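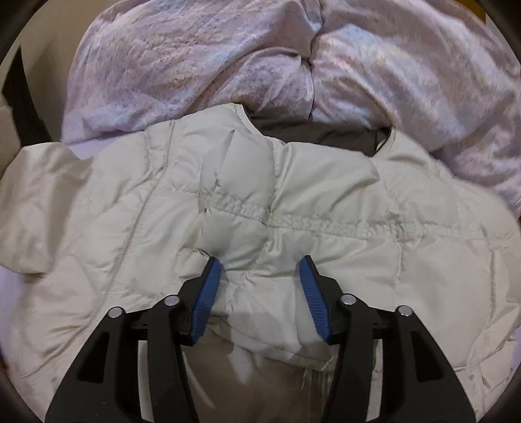 4. Folding and packing quilted garments

This section covers light quilted jackets, gilets and coats with a down or synthetic filling. Fleece, knitwear and waxed jackets are dealt with in section 5. Read the whole of this section before you start, as some of the steps need a clear surface and a few hours' waiting time.

4.1 Before you fold

Put the garment away clean. Body oils and food marks that hardly show on a pale shell in spring will be yellow by October, and they are much harder to shift then.

1. Clear a surface wider than the garment with both sleeves out. A bed or a table will do. Wipe the table first.

2. Empty every pocket, including inside pockets.

3. Lay the garment front side up and smooth it outwards from the middle with flat hands. Do not drag it by the cuffs.

4. Check the collar, cuffs and hem for marks. Sponge any you find with lukewarm water and a little mild soap, then wipe again with plain water.

5. Feel along each panel for lumps. Filling that has clumped together can be teased apart between finger and thumb from the outside.

6. Leave the garment on an airer overnight, even if you have not washed it.

Caution: Never pack a garment that is damp. Down takes far longer to dry than the shell does. If the shell feels dry but the panels are flat or cold to the touch, the filling still holds water.

Note: A garment that has been machine washed should be left for two full days after it feels dry. Turn it once a day.

4.2 Removing lint and pilling

Lint collects along stitched seams, where the fabric dips and the surface is rougher. It shows up most on seams across the chest and back and under the arms. Take it off before folding, or it will be pressed into the fabric.

1. Hold the fabric steady with one hand on either side of the seam and shake it gently to free anything loose.

2. Brush along the seam with a soft clothes brush. Work in one direction only.

3. Go over it with a sticky roller. Use a fresh sheet for each pass on white or cream fabric.

4. If small bobbles remain, pinch up a fold of fabric so that the seam stands clear, and pick the bobbles off by hand.

Caution: Do not use a fabric shaver or a razor on a quilted seam. The blade can catch the stitching, and one cut thread may open a whole row. Do not pull at a feather that is poking through. Take hold of it from the other side of the fabric and draw it back in.

Note: Some garments have a textured tape or trim sewn over a seam. Look closely before you start picking. If the fuzz is the same along its whole length and does not lift at all, leave it alone.

4.3 Folding

The Wirnton folding board is supplied in two sizes. Use the large one for adult garments. The small board is meant for children's clothes and will leave a hard crease down the middle of an adult back panel.

1. Fasten the zip or poppers. If the zip has metal teeth, cover the pull with the collar flap so that it does not rub.

2. Turn the garment over so that the back faces you.

3. Place the board in the centre with its top edge just under the collar.

4. Fold one side in over the board, then fold the sleeve down so that it lies parallel to the side seam.

5. Repeat with the other side.

6. Slide the board out from the hem end. Press lightly along the length to let the air out. Do not kneel on it.

7. Fold the hem up to the collar for a shelf, or in thirds for the storage box. Where you can, fold along a line of stitching and not across a padded panel.

Note: Garments with a stiff stand-up collar should be folded from the hem so that the collar stays on top.

4.4 Packing in the storage box

1. Open the lid of the Wirnton box and check that the cotton liner is in place.

2. Put the heaviest garment in first. Alternate the direction of the collars so that the pile stays level.

3. Stop at the fill line. The lid should close without being pushed.

4. Write the contents on the card and slide it into the holder on the short side.

Each large box takes four adult jackets of ordinary thickness. Long coats count as two.

Caution: Vacuum bags are not recommended for down. If you have to use one for a house move or a journey, take the garment out within 21 days and hang it up.

Keep boxes off concrete floors and away from hot pipes. An airing cupboard is too warm for long storage. Cedar blocks may go in the corners of the box but should not touch pale fabric, as the oil can stain.

4.5 Taking garments out again

1. Unfold the garment and shake it by the shoulders.

2. Hang it on a broad hanger in a room with a window open. Most creases drop out within a day.

3. If panels are still flat, put the garment in a tumble dryer on the lowest setting with two clean tennis balls for ten minutes. Check the care label first. Some linings must not be tumbled.

4. Do not iron. A steamer may be held a hand's width from the fabric, and kept moving.

If the filling stays lumpy after two turns in the dryer, it needs a proper wash and dry. See section 6, Washing down at home.

Section 4 revised 08/08/2020. Text: Satish Nair. Checked by Otakar Murín.
Spare liners and contents cards are listed in section 9.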